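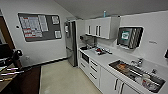
The kitchenette at Wotdale, from the refrigerator to the sink.

Service the robot where it works

May 29, 2024

I look after one robot. It is a Jollura, a wheeled base with two arms and a camera head, and its job is the kitchenette on the office side of our building at Wotdale. It opens cabinets and drawers, moves dishes out of the sink, wipes the counter and puts things back where they go. It does some of this well and some of it slowly. I have been responsible for keeping it running for 976 hours of logged operation, and over that time I have come to hold an opinion that my own employer doesn't entirely share, so I am writing it down.

The opinion is that a machine like this should be set up, checked and repaired in the room it works in, with the room in the state people leave it. Our standard practice is the other way around. When the robot has a problem it gets wheeled down the hall to the bench area, where the floor is level, the lights are even and there is a mock counter with one drawer in it. It passes its checks there. Then it gets wheeled back and misses a handle.

I understand where the practice comes from. Most of us who maintain robots learned on cells with a fence around them. In a cell you bolt the arm to the floor, you bolt the fixture to the floor, and you spend your effort making sure neither of them moves. If a part shows up in the wrong place, that is a feeder problem, and somebody fixes the feeder. I did that work for years and I liked it. A kitchen has no feeder. A plate can be anywhere in the basin and at any angle, with something stuck to it.

The bench procedure we use was written by Tondell, the contractor who did the original installation. It is a good procedure for what it covers. You home the arms, run the joint check, hold up the calibration target at the marked distances and let the software solve for the camera position. If the error comes out under the limit you sign the sheet. It takes 25 minutes if nothing is wrong. I have no complaint about a single step in it.

My complaint is with what gets left out. The target is flat, matte and printed in black and white. A refrigerator door is brushed steel. A sink is worse, because it is a steel box with a shiny rim and a faucet standing over it, and the camera looks down into it at a slant. The depth image over a sink has holes in it on a good day. The paper target tells you where the camera is, and that is worth knowing, but it tells you very little about how the robot will do reaching past a faucet for a dish.

In August we had a run of failures on the base cabinets under the sink. The doors there have long vertical pulls, side by side where the two doors meet, and the left hand kept closing on both of them or on neither. I took the robot to the bench and it passed. I took it back and it failed. I did this three times, which I am not proud of. On the fourth try I left it in the kitchenette, parked it in its usual spot by the counter and ran the same reach over and over while I sat on the floor beside it with a flashlight and a steel rule.

The hand was landing off to one side and low. The amount changed depending on how the base had rolled in. One caster had a flat spot, and when the base came to rest on it the whole body leaned a little. At the bench we always chocked the wheels before a check, because the procedure says to. With the wheels chocked the lean went away. So we had been fixing the fault by hand before every test and taking it off again afterward.

A caster costs very little and takes no skill to change. Finding it cost us most of two weeks, and nearly all of that time went into pushing a heavy machine up and down a hallway.

The gripper pads are another case. Skov makes them, and the sheet that comes in the bag says to look at them on a schedule. At the bench, looking at them means putting a gauge on them and writing down the thickness. Ours were well within the thickness limit at more than 4000 grasps. They were also letting go of cups. The pads had picked up a film, and what was in it I can only guess at, but a kitchen has grease and dish soap in it and the robot's hands go where those are. Thick pads with a film on them measure fine. I now wipe them with a damp cloth and then have the robot pick up a cup from the counter and hold it over a folded towel while I count to thirty. That check is in no manual I have been given. It has caught more than the gauge has.

There are real arguments on the other side and I will go through the ones I hear most.

The first is safety. People come into a kitchenette. They want coffee and they don't look at the robot, and a technician with the side cover off should not be sharing floor space with someone carrying a mug. I agree with this one completely. Anything that needs a cover off with power on goes to the bench, and so does anything with the battery. What I am talking about is calibration, reach checks, grasp checks and the walk-around, all of which can be done with the covers on, the stop button in your hand and a sign at the door. I do them early, before the building fills.

The second is repeatability. If the room changes each day then the check changes too, and you can't compare one result with the last. There is something to that. My answer is to keep a small number of fixed things in the check and let everything else be as it is. I use six points. Four are handles, one is the front rim of the sink and one is the lower lip of the paper towel dispenser. Those are attached to the building. If the robot touches all of them within tolerance, I know the machine is sound in that room. The clutter on the counter can be whatever it is, and I want it there, since the robot has to see past it to get to the handles.

The third argument is the one I have the least patience with. It goes that the room should be made to suit the robot. Take the loose stuff off the counter, keep the sink clear, put colored tape on the handles, swap the steel refrigerator for a white one. Every one of these would raise our numbers. We tried the tape for a while, and it did raise them, until it curled from being wiped and the robot began reaching for the curl. More to the point, the people who use the kitchenette were told they were getting a machine that would help with it. If they have to clear the sink before the robot can clear the sink, they have been handed a chore.

I would go further and say that a room made easy hides wear. A robot in good shape has some margin, and a cluttered counter uses up part of it. When the machine starts to go off - a belt loosens, a camera mount creeps - you find out on the cluttered counter first. On a bare one it can get a good deal worse before anything fails. I would take the early warning.

What would I change, if it were up to me? The Tondell procedure would stay as it is for installation and after any repair that opens the machine. Routine checks would move to the kitchenette and would start with the robot driving itself in and stopping on its own, with no chocks and no nudging it square by hand. The log would have a column for where the check was done. Ours doesn't have one at present, and when I went back through the old entries to see how many passes came from the bench, I had to go by my own memory and by the handwriting.

I would also give the technician a chair in that room for an hour now and then, with no fault to chase. I have learned a lot by watching the robot do jobs that it finished and that were marked as good. It will get a drawer open on the second pull, or set a bowl down hard, or wait with its hand above the sink a little longer than it did the week before. None of that shows up as an error. The drawer pulls are what I watch most closely now, because the wrist has to turn sideways to get at them and the cable on that side has the least slack. I replaced that cable once already, and I routed the new one a little looser than the drawing shows. So far it has stayed clear of the elbow.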